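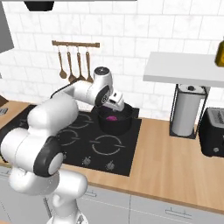
The Year I Learned to Cook Beans

My kitchen in Grandemside had one good window and a stove I was scared of. I'd just turned 60, the kids were gone, and I had lived most of my adult life on toast and other people's casseroles. Then my neighbor left a sack of Cernetti beans on my porch with a note that said "soak these." So I did - in a mixing bowl that was much too small, which I found out at 2 in the morning when I went down for a glass of water and there were beans all over the counter.

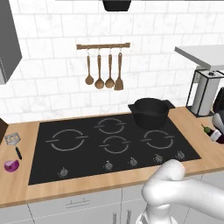
By Laurier Melnyk

The first pot was awful. I boiled them hard for an hour, got bored, and ate them crunchy with hot sauce (don't do this). The second pot I left on low and went out to rake leaves, and when I came back in the whole house smelled like my grandmother's, bay leaf and onion and a little bit of pork. I stood there in my boots and ate a bowl of them with a serving spoon!

After that I got kind of carried away. I drove out to the Halliday farm stand in October and came home with nine kinds, including a speckled one called Hirkunetti that loses all its spots in the water and makes the best broth of the bunch. I salt at the start now. My mother swore that made them tough, and I believed her for decades, but mine come out creamy every time. A splash of vinegar goes in at the very end, plus more olive oil than you'd think is decent.

I wrote a little bit about the salt thing in our town newsletter last spring and my inbox is still recovering.

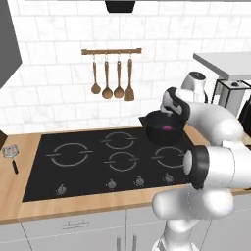

Salt at the start is fine, wrote Denise, but leave the lid off for the last half hour or you'll never get a broth worth drinking. I tried it that same night and the broth came out thick enough to coat the spoon. I've left the lid off ever since, although it does fog up my one good window.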